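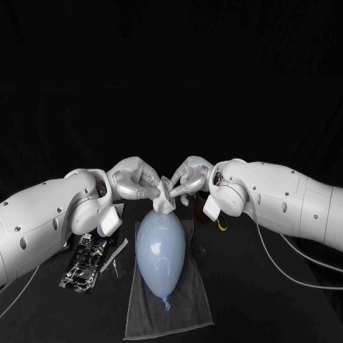

Zineb Benmoussa

Most people think the hard part of balloon decorating is the arch. Carol Paster says it's the knot.

Paster has been making balloon garlands and table pieces out of her garage for nine years, mostly for birthdays, baby showers and the odd retirement lunch. A full garland takes 200 balloons, and in a busy month such as September she ties 2350 of them. She does every one by hand.

"I've tried the clips and the little plastic discs," she says. "They're fine if you're doing a dozen. They add weight, and you can see them in photos, so I went back to tying."

She started when her niece turned five and the party shop quoted $750 for an arch. She bought a bag of balloons and a hand pump and made one herself. It took most of a night.

"My fingers were raw. I was stretching the neck way too far and pulling it tight round my knuckle. You don't need to do any of that."

Her method begins with the air. She inflates each balloon, then lets a little out, until it has gone from a pear shape to something closer to an egg. That leaves some slack in the neck. She pinches the neck between thumb and finger, wraps it once around two fingers of the other hand, and pushes the end through the gap.

"If the neck's short and hard, you've overfilled it. Let some air go and try again. People fight with it and then it pops in their face."

She works at a table with a towel laid over it. A bare tabletop is too slippery, she says, and a balloon will roll off as soon as you loosen your grip. Any old bath towel will do, as long as it has been washed without fabric softener. Dark colours hide the marks.

Pale blue is the colour she is asked for most, followed by white and a dusty pink. She finds the paler ones look better slightly underfilled, when the colour is still solid.

For beginners she suggests pairs. Tie two balloons, knot their necks together, then twist two pairs into a group of four. Her nephew Tom Belhaj, who helps on big jobs, can now tie 36 pairs before he needs a break.

"He was hopeless at first," Paster says. "Big hands. He kept losing hold of the end. Now he's faster than me, but mine are neater."

She keeps finished balloons out of the sun and away from the stucco on the garage wall. Indoors, she expects them to hold their shape for a few days.

Comments

Muson: Letting a bit of air out first fixed it for me. I've been overfilling for years.

plolteo: Does the two-finger wrap work for left-handers?

Deb K.: @plolteo I'm left-handed and just do it the other way round. No trouble.

Gran of four: My fingers are too stiff for tying so I'll stick with the clips, but the towel is a good idea.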